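Hand-guided teaching is a way of showing a robot a task, the operator moving the arm directly or from a remote handset while joint positions are logged. Called lead-through in older manuals. Stutotel's version stores up to 128 demonstrations per task.
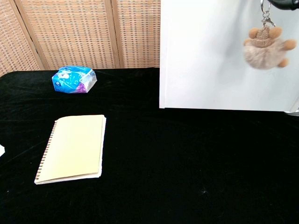 Remote control came later and suits lighter arms — less strain on the wrist, fewer jerky starts. Small soft goods are common pratice items, a plush keychain held up by its metal clasp for instance. Yee-man Sin's Braltance trials used 191 runs, most of them teh same pick and place.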